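About Isach & Rahman

Most "about us" pages in the relocation trade promise a stress-free move. We have never seen one. Moving house is tiring, it costs more than you planned, and the sofa may not go through the door. We do removals in Jisville and the towns nearby, and we would sooner say that now than when the van is outside.

Emanuel Tudose and Lionel Lecomte took the firm over from its founders and kept the name, mainly to avoid repainting the vans. We have 3 of those. Last year we did 187 moves, 69 of them for people who had already been let down by someone else.

Night moves

We doubt most people need one. A night move costs more, your neighbours may complain, and the claim that empty roads halve the time is sales talk. Loading takes as long as it takes. If your building only allows the lift after hours, fine, ask us for a price.

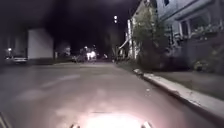
What we don't believe in

"Free" boxes. They are in the price somewhere.
Quotes given over the phone without a list of what you own.
Five-star ratings, including ours. Read the long reviews and skip the rest.
Packing insurance sold on the doorstep. Check your home policy first.

Where we work

Jisville, mostly, and anywhere we can reach and return from in one shift. We turned down a job in July that was 178 miles each way. Other firms will say yes to that and then pass it to a driver you have never spoken to.

Streets with kerbs on a bend are priced after a visit, as is anything near the Hotel, where parking is a nuisance at any hour.
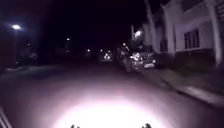
Getting in touch

Write with your two addresses, the floor numbers and anything heavy. Emanuel answers most messages, Lionel does the visits. Prices on this site were last checked on August 26, 2019.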